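Reading time: 17 min

4. The shared workshop build

4.1 Setting and aims

The arm we describe in this section lives in the back half of the Hevdale workshop, a members' space that the first author, Crisanto Rivera, has belonged to for a good many years, and most of what follows was done in the evenings, between other people's bookcases and bicycle frames. We mention this because it shaped nearly every decision we made. A bench in a shared shop is never yours for long. Whatever we built had to bolt down in a few minutes, run a useful set of trials, and come off again before the next member wanted to glue something up, and it had to be gentle enough that we could leave it working while we stood at the other end of the room with a cup of coffee.

The task itself was chosen to be modest. The arm picks small colored blocks off a wooden surface and sets them down in a marked place, one after another, until the surface is clear. We know that block picking has been done many times over, and done very well, in laboratories with far better equipment than ours. Our interest was in how much of it survives the move to a shop where the light changes, the bench is a little out of level, and the people running the trials have already put in a day's work elsewhere.

4.2 The mount

Our first mount, which we called Soriano after the street the workshop stands on, was a plain upright post with a flat plate on top. It was easy to make and easy to love, and it served us through the whole of the first winter. Its trouble was reach. With the base joint pointing straight up, the arm had to fold itself up rather tightly to work close in, and in that folded posture the elbow came near its limit and the wrist had very little room left to turn. We lost a great many otherwise good grasps this way, and for a while we blamed the planner, which was unfair to it.

The second mount, Skavmont, tilts the base joint toward the working area. We cut the sides from offcuts, clamped the whole thing together for a dry fit, and then spent three evenings arguing about the angle before settling on one that nobody loved and everybody could live with. The tilt costs us a little height at the far end of the bench — we had to give up the last strip of it altogether — but close-in work became far more comfortable. The mount weighs 17 kilograms with its ballast, and two people can carry it without complaint.

4.3 Rehearsing in simulation

Every motion was rehearsed in simulation before it was allowed near the bench. We wrote a small wrapper, Nakovport, which loads the arm, the mount and a table into a physics engine, scatters blocks over the tabletop, and runs the same picking code that drives the real hardware. Keeping the code identical on both sides was a nuisance in the beginning and a great comfort later on. When something went wrong at the bench we could go home, set up the same arrangement on a laptop at the kitchen table, and watch it go wrong again at our leisure.

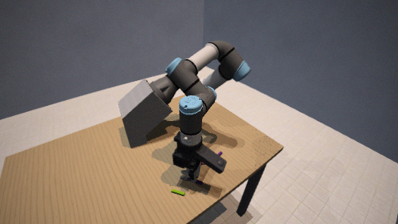 Figure 4. A grasp attempt in the simulated workspace.

Grasp selection was the part of the code we rewrote most often. The routine looks for a free block, proposes a set of approach directions, and throws out any that would bring the gripper into contact with a neighbor on the way down. We kept strictly to approaches from above, with the fingers pointing straight down at the tabletop as they do in Figure 4, where they cover the middle of the blue-purple bar and leave a part of it showing on either side. The green block lying in front of that bar is the sort of neighbor the routine has to think about, and the glimpses of purple and magenta by the gripper show how much the tool itself can hide from a viewpoint like this one. Early versions planned each pick as though every block could be seen at all times, and they were often surprised. The version we report here remembers where each block was last seen in the clear and goes on trusting that position until a better view comes along.

We ran 3000 simulated trials with this version, changing the positions and headings of the blocks each time and leaving everything else alone. A trial was scored as a success only if the chosen block ended up inside the marked place and none of the others had been pushed off the table. We did not try to model the slop in our real gripper, beyond adding a small random error to the closing position, and readers who care about contact forces should treat our simulated grasps with some caution.

4.4 Moving to the bench

We made the first bench runs in May, with the windows open and one hand on the stop button. The real surface turned out to be slicker than the one we had been rehearsing on, so that blocks gripped near one end tended to swing as they were lifted. We lowered the lifting speed and asked the routine to prefer grasps near the middle of a block, which cured most of the swinging at the price of a slower cycle. We also found that the arm arrived consistently a little to one side of where it believed itself to be. Crisanto traced this, after more than 40 careful measurements with a borrowed dial gauge, to a mounting plate that had been drilled slightly off center, and we corrected it in software because none of us could face drilling it again.

Each bench session consisted of 10 picks, after which we cleared the table, laid the blocks out afresh and checked the mount for movement. Sessions were kept short on purpose. A clamp that has worked loose gives itself away gradually, and we preferred to throw out one short session over wondering about a long one. The results for the two mounts are reported separately in Section 5, together with the sessions we discarded and our reasons for discarding them.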